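Ticket 2966: discharge letters from the spinal clinic going out without the exercise sheet
Wednesday, posted by the records desk, Lurlow Physiotherapy and Spinal Clinic

Reported: patients leaving after a follow-up get their letter by post, but page two (the home exercises) is missing. Reception noticed when the same question kept coming in by phone: "which stretches am I meant to be doing?"

09:10 Had a look at the Cestari letter builder. The template is fine, and the preview shows both pages beautifully. So it's happening somewhere after that!

09:45 Pulled a batch of 400 letters from November and sorted them by clinic room. 18 went out with one page, and every one of them came from the Isex site. Lovely, a pattern at last.

10:30 Isex was moved to the new appointment codes last month. Code 1142 (revision surgery, first follow-up) is set up there as a phone review, and phone reviews don't get an exercise sheet. Lurlow has the same code down as face to face. I was so pleased to find this that I rang the ward before I'd finished my tea.

11:15 Changed 1142 at Isex to face to face and ran a test letter. Still one page. Bother.

11:40 Found it – Villalobos, the print queue, keeps its own copy of the code list and only refreshes overnight. There's a button to do it by hand, tucked under Maintenance, then Lists, then Reload.
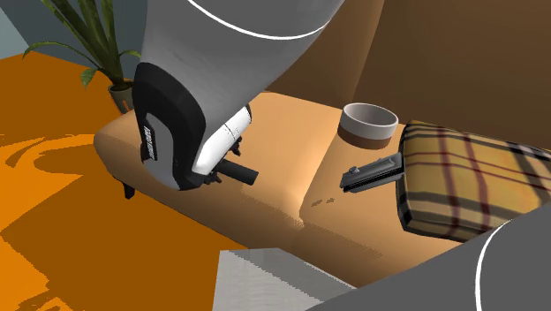 11:50 Pressed Reload, sent the test letter again and got two pages, exercises and all. Tried it with large print as well and that came out at three, as it should.

12:20 The physios have the 18 names and will post the missing sheets today with a short covering note. If any of those patients ring in the meantime, please put them through to the physio line and don't read the stretches out over the phone, as some were changed after surgery.

Still to do: check the other revision codes at Isex. I've looked at two and both were right, which is very cheering.

Status: open until the rest are checked
Last updated: Wednesday, 12:35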